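Print | E-mail this message
Friday, April 5, 2024, by Elsie Quinlan
3 replies | 0 shares

Shahab wrote:
> Does anyone keep sugar in something that pours? My old tin needs a spoon,
> and the spoon is always in the wash.

Dear Shahab, and hello to all the rest of you,

I do sympathize! I went through the same thing last August, and ended up with a clear jar like a little pitcher – a taupe handle on one side and a lid you flip open with your thumb. It lives on the table now and I'm very fond of it.

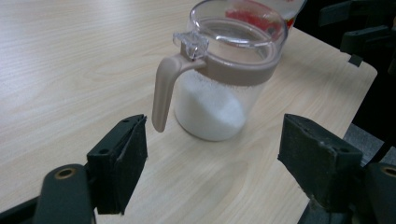
Pantry List Digest, Vol. 42, Issue 8

I fill mine only partway, as it pours more easily, and if the sugar clumps I give the jar a good shake with the lid held down. Marjan has the same one for salt, so do put a label on yours – we had a very odd pot of tea at her house.

Warmly, and love to your mother,
Elsie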